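2023-01-13, Tumthorpe studio

Primed 5 of the small boards with gesso, two coats, sanded between. The second coat dragged on the rough ones, so thin it more next time.

Started the Flendville harbour study over a burnt sienna ground. Sky went on too chalky. Scraped it back and remixed with less white. Lamduan wants to try the same view in gouache on 200 gsm paper.

Kamonchanok has the good palette knife.
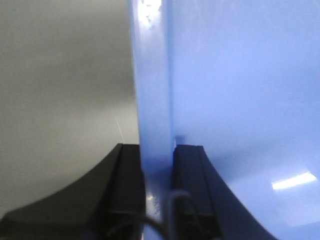 Left the study on the top rack. Glaze the water next, then varnish tests on the July boards.

2 comments
Share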